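How to Look After a Gripper (It Will Not Thank You)

A gripper is a robot's version of a hand, if your hand had only two fingers and no interest in waving. 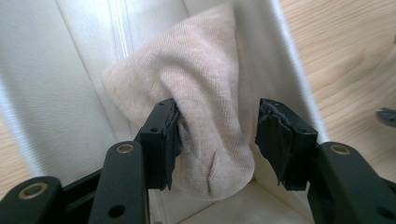 Picking things up sounds easy because you have been doing it since you were a baby. Try it with two stiff fingers and no feeling in the tips. A sock is especially rude about it. A block stays the same shape when you squeeze it. A sock squashes, folds, flops over and slides out of one side while you are busy holding the other.

At the Testonero workshop there is a gripper you hold and work yourself. People use it to show a robot how a job is done, over and over, until the robot has plenty to learn from. By July it had done 693 pickups, most of them laundry. Nobody's laundry is that interesting, but somebody had to do it.

What wears out first?

You might guess the metal bits. Good guess, wrong answer. It's the tape.

Each finger ends in a pad, and the pad needs something grippy on it, the way a sneaker needs a sole. Tape does the job nicely. It also gets rubbed, tugged and scraped all day long, and after a while it starts to fray. Little strips peel up and hang off like the end of an old shoelace. One pad often goes before the other, and then you have a gripper with one good finger and one scruffy one.

Raggedy tape can snag on knitting. It can also make one finger slip while the other holds on, so the sock turns around and looks at you.

How do you fix it?

The workshop keeps a card called the Suneck list, named after the shelf it hangs on. It has 5 steps, and a grown-up does the ones with tools.

1. Put the gripper down on a table. Fingers open, your fingers out of the way.
2. Peel off all the old tape, even the piece that swears it is fine.
3. Wipe the pad clean and let it dry. Tape does not stick to fluff.
4. Press new tape on smoothly, with no bumps, and trim the edges.
5. Check the screws in the pads. Snug is good. Crushing is showing off.

What about the gold rings?

Those are bushings. A bushing is a small sleeve that sits in a hole where a part needs to turn. It takes the rubbing so that the bigger part doesn't have to, a bit like the friend who always sits in the middle seat. Brushing the dust away from them is usually plenty. If a finger wobbles or squeaks, someone has a proper look at the joint.

Then comes the test. Put a sock in a bin, close the fingers, lift, and let go. Do that 4 times. If the sock comes up every time, the gripper goes back to work — and so, sadly, does the sock.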